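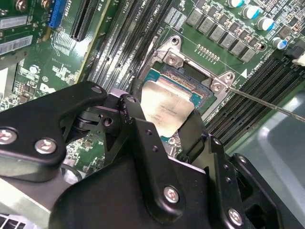
Thermal paste

Thermal paste (also called thermal compound, thermal grease or heatsink paste) is a soft, sticky material placed between a part that gets hot and the metal block meant to cool it. It is most often met in home computers, where a thin layer goes between the lid of the processor and the base of the cooler. Its job is to fill the tiny gaps left when two metal surfaces are pressed together. Air carries heat badly, and paste carries it less badly. Most claims that go beyond this should be read with care.

Purpose

Two pieces of metal that look flat to the eye are covered in fine scratches, dips and ridges. When they are clamped together they touch only at the high points, and the rest is trapped air. A paste that flows into these spaces gives the heat another way across. The paste does no cooling of its own. It is also a much poorer conductor than the copper or aluminium on either side of it, so a thick layer can be worse than a thin one.

Sellers often describe paste as if it were an active part of the cooling system. Packets use words such as "extreme" and "arctic", neither of which has any agreed meaning in this trade. A cooler that is too small for the processor, or a case with poor airflow, will stay that way whatever is spread beneath the cooler.

Composition

Most pastes are a liquid base mixed with a fine powder. The base is commonly a silicone oil, though some products use other oils. The powder does most of the heat carrying and may be zinc oxide, aluminium oxide, aluminium nitride, silver or some form of carbon. Makers seldom publish the full recipe, and a named ingredient on the front of the tube may be present only in small amounts. "Contains silver" tells the buyer very little.

Liquid metal compounds are a separate group, usually based on gallium. They carry heat far better than ordinary paste, and the gain can be measured. They also conduct electricity, can ruin a circuit board if spilt, and attack aluminium. Guides written by enthusiasts tend to dwell on the first point.

Pads, made of a soft solid sheet, are used where the gap is too wide for paste or where parts of different heights share one cooler. They are sometimes sold as a full replacement for paste. Results depend a good deal on the pad, the thickness chosen and the pressure of the mounting.

Application

Methods of applying paste are the subject of long argument. The best known are the single dot in the centre, the line, the cross, and spreading by hand with a card or small spatula. Each has firm supporters. On a processor with an ordinary metal lid, the pressure of the cooler pushes the paste outwards in every case, and the differences reported are often smaller than the normal variation between one mounting and the next.

The exceptions deserve more attention than they get. Very large processor lids may not be covered fully by a single dot. Bare chips with no lid, common in laptops and graphics cards, need full coverage, and an uncovered corner can overheat. Too much ordinary paste is usually only messy, but with a compound that conducts electricity it can cause a short circuit.

Old paste is normally removed before new paste goes on. Rubbing alcohol and a lint-free cloth are the usual means. Special cleaning fluids are also sold, at a higher price and with little published evidence that they do the job better.

Ratings and testing

Packets commonly carry a figure for thermal conductivity, given in watts per metre-kelvin. The figure looks scientific, and buyers naturally compare one product with another by it. There are several reasons to be wary. Methods of measuring differ, and the method used is often not named. The figure describes the bulk material, whereas in use much depends on how thin the layer becomes and how well it wets the metal. A runny paste with a modest rating may beat a stiff one with a grand rating.

Independent tests are more useful but have their own faults. Many rely on a single mounting of each product. Room temperature may drift during a long session, fan speeds may not be fixed, and the sensors inside a processor were never meant as laboratory instruments. A ranking in which 26 pastes are placed in strict order, with gaps of a fraction of a degree between neighbours, claims more than such a method can show. It would be safer to sort them into a few broad groups.

Ageing and replacement

Paste can dry out, separate or be slowly squeezed from the gap as the parts warm and cool. This last effect is known as pump-out and is seen most often on bare chips. How quickly it happens varies widely with the product and the conditions of use.

Advice to replace paste every year is common online and poorly supported. Many office machines run for their whole working lives with the layer put on at the factory. A steady rise in temperature, after dust has been cleared from the fans and fins, is a better reason to act than a date on the calendar. Removing a cooler carries risks of its own, among them bent pins and, on some designs, a processor pulled out of its socket along with the cooler.

Unused paste also has a shelf life, though printed dates tend to be cautious. A tube that has been kept capped and cool may be usable well past its date. If the contents come out as oil followed by crumbs, it should be thrown away.

Common claims

Some makers speak of a "curing time", during which a paste is said to improve with use. A small change is believable in thick pastes that go on settling under pressure. For many products, however, the claim rests mainly on the maker's word.

Toothpaste, hand cream and similar household goods have been tried as substitutes, sometimes with good readings in the first hour. They contain water, which dries off, and the readings then worsen. Such trials are often stopped before this happens.

See also

Heat sink
Thermal pad
Heat pipe
Processor socket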